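Workshop Tips: Recording Book-Shelving Demonstrations at a Desk

Bujar Bošković, Plania workshop notes, 5/8/20

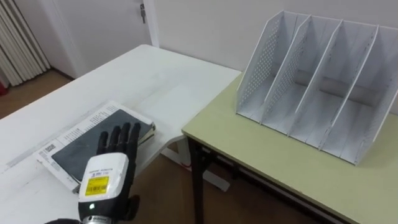
Before recording

Use one thick book and one upright file organizer for the first set. Put the book flat and at a slight angle to the desk edge. If every episode begins with it square, the policy learns square and little else.

Where two tables meet, check their heights with a straightedge. A step of 4 mm is enough to catch a cover when the book is slid across. Shim the lower table.

Wipe glossy tops with a damp cloth and leave them to dry. Glare on white surfaces costs more episodes than bad grasps do.

During recording

Start each episode with the hand open above the book. Hold for one second, then move. Change the book angle every ten episodes and the target slot every twenty.

Stop after 60 episodes and let the operator rest. Wrist motion gets lazy after that and the approach paths bunch together.

Keep failed grasps. Tag them "slip" or "miss" in Tolasum at once; tags added the next day are mostly guesses.

After recording

Trim dead time at both ends to half a second. Drop any episode with a gap in the joint log.

Our March set came to 805 usable episodes from one desk. Some 2,000 is the target before retraining. Split by session, never by episode, or near-copies end up on both sides of the test.

Back up to the Kwok drive before clearing the desk.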